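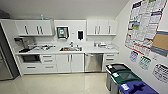

Our group spent much of August comparing two grippers for the same arm, and this post records the results for readers who have asked about them. The first, the Kandham, has two broad rigid fingers and closes quickly. The second, from Janjua, has softer pads and a slower motor. We chose kitchen work for the comparison because handles and doors expose weaknesses that a test bench tends to hide. The white drawers with their short dark pulls, the white cabinet doors and the stainless steel dishwasher with its horizontal bar served as the main targets. Each gripper was given the same list of tasks and the same controller settings, which were prepared by Nelu Matei and checked by Marta Kovalchuk before the first run.

In total we logged 243 attempts. The Kandham performed better on the drawer pulls, where its stiff fingers held their line when the arm approached at a slight angle. The Janjua needed a second approach more often, although it left no marks on the finish. On round bars the order was reversed. The soft pads settled against the metal and kept their grip as the arm moved back, while the rigid fingers tended to rotate.

The wrist camera proved to be the harder subject. Brushed steel returns smeared reflections at close range, and our edge detector treated several of them as real objects. 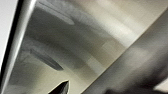 Sohail Yousafzai reduced the exposure to 3000 microseconds and added a mask for the part of the view taken up by the finger. False detections fell after both changes, but the mask must be redrawn whenever the fingers are replaced. We also moved the final approach decision to the head camera for any target made of bare metal. This adds a short pause to each task, and we consider that acceptable for the present.

For the next stage we will keep the Kandham on the arm and fit it with pads cut from Lostel sheet, 3 mm thick. Noreen Kazmi will repeat the bar tasks with the new pads, using the same settings file. Readers who wish to receive a copy of that file may write to me at the usual address.

Zubaida Abbasi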